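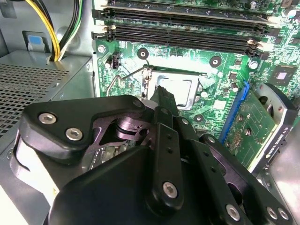 2. Why Old Desktops Stay in Use

2.1 Setting and material

Most writing on the life of household electronics starts at the moment of disposal. We wanted to begin much earlier, in the long and surprisingly lively middle years when a desktop computer is no longer new but still does a job. The Nitelance survey gave us a wonderful chance to do that. It reached 800 households in two towns, Faltero and Jullelach, and asked about every desktop in the home, including the ones in closets and under stairs. Of these households, 200 went on to keep a diary of use, and we later visited 30 of them for long interviews at the kitchen table (or, in several cases, in the garage, next to the machine itself).

The two towns make a good pair. Faltero has a repair shop, Rissanen, that has sold parts over the counter for as long as most of our diarists can remember. Jullelach has no such shop, and people there order parts by mail or take them from other machines. We expected this to make a big difference in how long computers lasted. It made much less difference than we thought, and working out why became the most enjoyable part of the project.

2.2 The case as a container

A desktop is an odd kind of possession. People in our interviews spoke of "the same computer" while telling us, quite cheerfully, that the drive, the memory, the power supply and the board had all been changed at one time or another. What stayed was the case, along with its spot in the house. One household in Jullelach described a machine that had moved from the study to the sewing room and then to a teenager's bedroom, and had been given new memory at each stop. In the diary it was never called anything but "the big one."

This way of talking fits with what the machine offers its owner. Once the side panel is off, the inside of a desktop can be reached and read in a way that the inside of a phone can't. An open chassis and its green motherboard (Figure 1) will be familiar to anyone who has added a stick of memory on a weekend afternoon. Our diarists did not need to understand the processor to feel at home around it. Many knew their computers the way a person knows an old car: which fan is noisy, which port is loose, what sound means trouble.

Figure 1. Motherboard inside an open desktop computer.

2.3 Handing down

We found it useful to treat a hand-me-down as an event with a giver, a receiver and a reason, and to code each one from the diaries on those terms. The reasons are rich. School was a common one, as was the wish to keep a particular program alive, often for accounts, embroidery patterns or a scanner whose maker had stopped supporting it. Some machines were passed on simply to free up a desk.

The receivers interested us even more. Earlier work tends to picture them as people who make do with what they get. The interviews suggest a far more active role. Receivers cleaned the machine, changed the desktop picture, argued about whose files could be deleted, and in some homes refused the computer until it had been fixed. A grandmother in Faltero sent one back to her son with a list of faults taped to the lid of the box. He took it to Rissanen on a Tuesday, and her diary for that evening reads, in full, "Much better."

Jullelach households did this work among themselves. Spare parts sat in shoeboxes, and neighbors knew whose shoebox to ask about. We think this explains the small gap between the towns. Where the shop was missing, the closets did a good share of its job, and retired machines that looked like waste in the survey answers were serving as a local stock of parts.

2.4 Limits of the diaries

The diaries are strongest on weekday evenings and weakest on vacations, when many people left the notebook at home. Entries for December are also thin. Machines used by more than one person were usually reported by whoever held the pen, so children's use is likely undercounted. We return to this in the next section, where the diary entries are compared with what the children told us themselves.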